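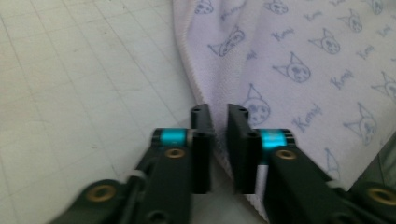
Lavunside Sewing & Mending Circle / Members' Blogs

Ok quick one, kettle's on and I have to be out the door by 4.

So I've been on the fabric pile again. June is always when I do it, the windows can stay open and the lint goes somewhere that isn't my lungs. This year I told myself just the light cottons and prints. Ha. Everything came out. Everything is on the bed, on the chair, on the back of the other chair.

The lavender one first, the pale one with the little character heads all over it. Long pointy ears, or maybe they're hats, I've gone back and forth on this for years. Blue-grey outlines with slanty handwriting in between. I have tried to read the handwriting. No luck. My sister thinks it's a name. Could be.

Anyway I love it. Came out of the remnant bin at Halás, back when they still did remnants by weight, and I have been carrying it from apartment to apartment ever since. It has a stitched edge with tiny regular stitches, so somebody finished it before it got to me, and I have never had the heart to cut into it. Which means it's been folded in a drawer doing nothing. That's the problem with nice fabric.

What I wanted to figure out this time was the fold. I always end up with a ridge near the edge. You fold it, you think it's flat, you come back and there's a long soft hump running right next to the hem like something crawled in there. Vlasta Jurčo (she runs our second table, most of you know her) told me the hem is stiffer than the rest, so the cloth next to it has nowhere to go and lifts up. Fix is to start from the hem. Pinch the border, pull it straight, let it settle, THEN smooth toward the middle. I'd been doing it backwards my whole life. Smoothing from the middle out and shoving all the slack up against the edge.

So, her way, as I understand it:

Lay it out on something hard. Not the bed. I know the bed is right there.

Find a corner, any corner. Get it pointing where you want.

Go along the hem a hand's width at a time. Pinch, tug, put down. Don't slide it, lift it a little.

Palms from the hem in. Slow.

Fold in half, wait a second, fold again.

Took me four goes before I stopped dragging it. Light cotton grabs. If you use lines under you for a guide (floor tiles, cutting mat, whatever you've got) pick ONE line and stick to it, I kept switching halfway and ended up with a parallelogram. A nice one but still.

Also wipe the surface down first. I did not. Pale fabric, you'd think I'd learn.

Now the pile itself. I weigh everything because postage, when we do swaps, and also because I'm nosy. Lavender print is 748 grams which surprised me, it feels like nothing. The green check from Cavetstead is 992 and feels like a doormat. The brown stuff I can't identify came to 1,330 and it's leaving this house. Somebody please want it. It would make good bags, or a cover for a thing you don't like looking at.

Keep pile:
lavender heads print
the two stripes (even the ugly stripe, I have a plan)
navy lining
Grandma's tablecloth, obviously, not discussing it

Swap pile:
brown mystery
green check, probably
short ends of yellow, good for binding
the shiny one that frays if you breath near it

And a third pile that is just zippers. I don't know how the zippers got in with the fabric. They're in a jar now.

Chia-hao Tu asked last month what we all store things in, and I said I'd write it up, then didn't, sorry. I gave up on the plastic tubs. Things at the bottom never got seen again. I've gone to folding everything to the same width and standing it on end in the drawer, like files. You can see every piece and pull one without the whole stack coming along. The width I use is the length of my forearm from the wrist to the elbow, very scientific, but it fits the drawer. Heavy stuff still lies flat on the bottom shelf of the closet, it just slumps if you stand it up.

For labels I cut a strip of old cereal box and write the weight and what I think it is. Pencil. Tuck it in the last fold. Flonau sells proper card ones with a slot in and they're very nice, but a pack costs more than most of my remnants did.

What am I going to make with the lavender, since somebody will ask. Pillowcase for my niece is the current idea. She's five and has opinions about faces on things, mostly positive. I'd keep the finished edge as the open end of the case so I don't have to hem it again, and it keeps those little stitches, which I'd hate to lose. The print is going to be a pain though, the heads tilt every which way so there's no real up, and then the lettering slants, so your eye wants to turn the whole thing. I pinned it straight to the hem and it looked crooked. Pinned it to the lettering and the hem looked crooked. I think hem wins. If anyone's cut a print like that and has a better way, comments are open.

Or I chicken out and put it back in the drawer for another year. Real possibility.

Thread for it: I held up three. White was too bright. Grey looked dirty. There's a kind of dusty mauve I had left over from a skirt and that just disappears into it, the shadows in the folds are nearly that color anyway. Half a spool left, should do a pillowcase. Should.

Iron on low, by the way, I tested a corner on the wrong side and it went fine but it doesn't need much. Steam did more than heat. Hold it above, don't press down on the hem or it goes shiny.

Things I still need before the swap: a bag for the brown one (big), more pencil strips, my good scissors back from whoever has them. Orange handles. I'm not mad. I just want them.

Swap is at the usual room, doors at 6:30 pm, tables go up first so come a little early if you can lift. Keep each bundle under 700 grams if you're mailing to the people who can't make it, my brown monster will have to be cut in two.

Ok it's ten to. Kettle boiled ages ago and I never made the tea. More when the drawer is done, I still haven't touched the wools.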